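Home Collections Newsroom Trade Contact

Vemgate Introduces Gillix Line of Made-to-Order Wall Decor

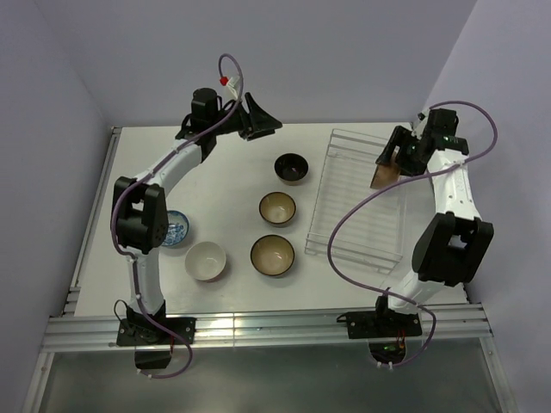 FOR IMMEDIATE RELEASE

7/11/21 – Vemgate, a maker of handmade decor for the home, today announced the opening of orders for Gillix, a line of carved wall panels made one at a time to the customer's choice of size and finish. It is the largest collection the company has offered to date.

The Gillix line opens with 12 relief patterns drawn from river plants, including reed, water lily and pondweed. Each panel is carved from solid basswood, sanded by hand and sealed with a water-based finish. Customers may choose one of the standard colors or send a paint chip or fabric sample for matching. Panels arrive with hanging hardware already attached to the back, together with a paper template for marking the wall.

"Customers have asked us for larger work for several years, and our workshop was not set up to provide it," said Ritva Juntunen, founder of Vemgate. "With the added bench space we can now carve a panel wide enough to hang over a sofa or a bed, and we can do so without changing the way the smaller pieces are made."

Prices for the Gillix line begin at $269 for a single panel. A matched pair is priced at $644, and the over-sofa size is available at $700 in any standard color. Color matching is offered at no added charge on orders of two or more panels. Shipping is calculated at checkout according to weight and destination.

Vemgate has also signed an agreement with Hayashi, a retailer of home furnishings, to show selected panels in its stores beginning in August. Hayashi will carry the reed and water lily patterns in white, sand and slate. All other patterns and colors will be sold only through Vemgate.

The company's existing Brudeo line of small shelf ornaments remains available. Orders for Brudeo pieces placed before this announcement will ship on the dates already given to customers.

The expanded Vemgate workshop covers 4000 square feet and includes a separate finishing room. Panels are made in the order in which requests are received. Customers will be given an estimated completion date when the order is confirmed, and changes to size or pattern may be made until carving begins.

Designers and shop owners who wish to receive finish samples – or to discuss a custom pattern – may write to the Vemgate trade desk through the Contact page.

Media inquiries should be directed to Ritva Juntunen at the Vemgate workshop.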